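August 8, 2020

Cable day. Writing this quick before tea, arm sore.

Everyone at Wedton wants to know when a machine will tidy up after them. My answer tonight: laundry maybe, cords no. Grippers by hand again, one each side of the table, cube power strip in the middle with its cord plugged in at the cabinet. Job sounds like nothing. Take the cord, lay it flat, loop it, done. A kid could do it (mine won't).

Trouble is the cord has opinions. Move one end and the hump shows up somewhere else. The Lambrechts paper treats a cable like a chain of little links, fine on a screen. Ours holds its old bends and stands up off the table in waves. 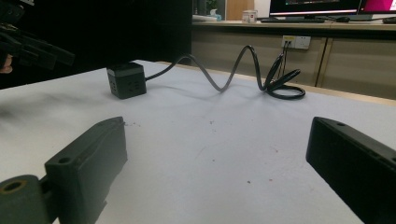

After lunch

More of the same. Olent rang, want 500 good runs by March and asked why we can't just do cups. Cups are easy! Cups stay where you put them. Told them nobody's kitchen bench is only cups -- there's the kettle cord, the toaster cord, the phone charger behind the bread. Same on the shop floor, extension leads everywhere, and somebody has to coil them at knock-off.

Also argued over what counts as finished. I say flat and out of the way. Staltex spec says "neat coil", no diameter, no tolerance, nothing. Wrote 19 lines of notes on that and crossed out most of them.

Things I keep forgetting:
-- wipe the table, the specks bug me
-- the cube is light enough to drag if you pull the cord too hard
-- wide jaws, thin cord, come in low

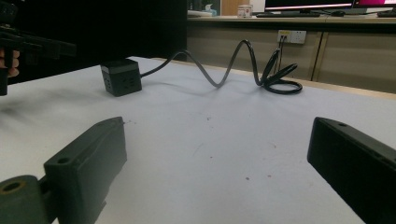
So, can they do it yet

No. Not cords. Plates into a rack, probaly. Towels, on a good day, if you don't mind the corners. Picking up a box and putting it on another box, sure, that's been sorted for years. But a cord that's plugged in at one end and tangled at the other, I wouldn't trust a machine with it in my own house, not for 2000 dollars off the price.

Might change my mind in a year. I said never about towels and had to eat it.

Need to ring Staltex re the coil wording. Need milk. Colour labels for teh spare leads too, the grey ones all look the same.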